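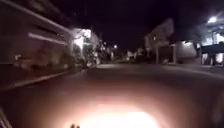
Street at night, light on the asphalt.

April, 11 p.m. Cell kits again. The Clastari classroom set arrived this morning, one carton, with the rods bagged by metal and the vials nested in foam. Three of the zinc rods had a white film on them. I cleaned those with fine sandpaper and rinsed them before they went near any electrolyte.

Started with plain salt water, copper against zinc, one vial. Open-circuit reading on the Jisier meter was 798 millivolts and it held there while I wrote it down. Two vials in series should have given twice that. They did not – I had a clip on the wrong rod. Swapped it and the total came up where it belonged. 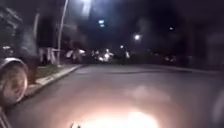 Next the loaded readings, which the teacher's sheet skips. With a resistor across the pair the voltage sagged at once and kept sagging. Some of that is the film of gas on the copper, and stirring brought part of it back. The sheet should tell students to write down the time along with the voltage, otherwise two groups with the same setup will get different numbers and both will think they made a mistake. I have put that in the margin of my copy.

Aluminum is still the problem metal. The oxide layer makes the first reading nearly worthless. Sanding helps for a short while, then the number drifts. I would leave aluminum for the second lesson.
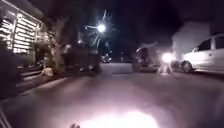

Lit window or slatted panel on the left, late.

Went over the parts count for the fall order. 18 sets, packed in the Cinevo trays if the lids fit. They fit the old vials. The new vials are a little taller and I have not tried them. Total pieces on the order form come to 1,404, which matches my own sheet, so at least the arithmetic is settled.

Sent the resistor note to the Pelupessy list before supper and asked whether anyone else runs the cells under load with beginners.

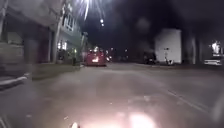

Clastari support wrote back on the list that the loaded test was left out on purpose, as most classes run out of time before the series circuit is working, and that a short resistor would also eat through the zinc faster than the kit allows for. Fair on the zinc. With a higher resistance the loss should be small, and I can weigh a rod before and after to check it.

Tomorrow: try the lids, weigh one zinc rod dry, run the pair for an hour with readings every 3 minutes. Need more alligator clips, the red ones are losing their springs.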